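Kitchens & Bathrooms > Worktops and Sinks

Marble worktop round a white sink, yes or no?

derkerlane
September 16, 2019 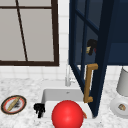

We're redoing the kitchen in March and I want marble with a white sink. Grewal have quoted 3645 for supply and fitting, including the cut-outs. My husband wants quartz from Drudier, which comes in 2000 cheaper. Has anyone lived with real marble by a sink for a few years? Mostly worried about limescale, we're in a hard water area.

3 likes

pob_and_sons
Fitted kitchens for 13 years. I wouldn't put marble near a sink. Lemon juice, vinegar, limescale remover, they all leave dull patches and you can't wipe them off. Get the quartz.

tilly_m
Had ours 4 years and disagree. It has marks if you look across it in the evening, but I stopped noticing. We seal it every spring, takes an hour. Wipe behind the tap every night or you'll get a white crust there.

6 likes

pob_and_sons
Sealing stops stains. It does nothing for acid marks, people mix the two up all the time.

tilly_m
I know the difference, thanks. I said it has marks.

hobnob77
What's the sink made of? Ours was a white composite from Jurkaser and it went brown with tea inside the first year. Soaking it overnight with a dishwasher tablet got most of it out. The ceramic one we have now is much easier but it chips mugs.

derkerlane
Ceramic, undermounted. The Grewal fitter said to have the edge rounded slightly so it doesn't chip, at extra cost. Is that worth paying for?

pob_and_sons
Yes. If you're set on marble, pay for that and ask for a honed finish. Marks show less than on polished.

hobnob77
Ask for an offcut too. Leave half a lemon on it overnight and see if you can live with the result.

derkerlane
Good idea, will ring them about an offcut.

9 replies · 2 shares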